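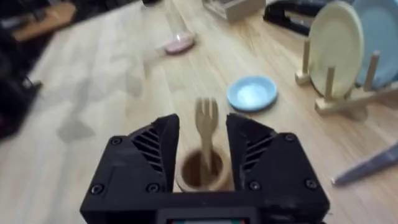 A gripper open over a wooden fork standing in a small cup, with tableware and a dish rack nearby.

The price of a robot arm is the easiest figure to find and the least useful to plan with. Nosto, which prepares tabletop work cells for training centers, now asks each client to draw up a budget for the whole table before any arm is ordered.

Imad Sayegh, who manages purchasing for the company, divides the request into equipment, supplies and staff time. In his most recent plan, for a training center in Tlapale, the arms took up 60 percent of the total. Mounts, cables, cameras and power supplies accounted for most of the remainder. A further $2,499 was set aside for replacement fingers and fasteners.

"The spare parts line is the first one a finance office wants to remove," Sayegh said. "It is also the line they call us about in April."

Supplies cost little, but they must be approved like anything else. Dishes, forks, scissors, tape and building blocks are bought in sets, so that a lost or broken piece does not hold up the work. The Tlapale list ran to 34 items, nearly all of them available from an ordinary household store. 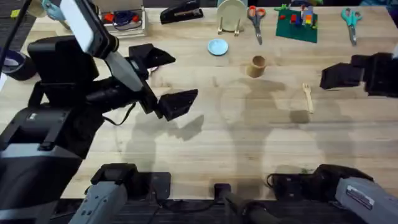
A second arm raises questions that a first one does not. The two must be able to reach the same part of the table, and the cables of both need a clear path to the floor. Nosto advises clients to measure the room and confirm the electrical supply before comparing quotations. Delivery should be priced separately, as should installation.

Sikier, a regional supplier, offers leases as well as outright sale. Sayegh regards a lease as suitable for a first year, provided that repairs are included and the terms of return are stated in writing. For longer use he recommends purchase, with almost 10 percent of the yearly budget held for maintenance.

Cultis, a second training center, is expected to submit its own plan after the Tlapale cell has completed its first term.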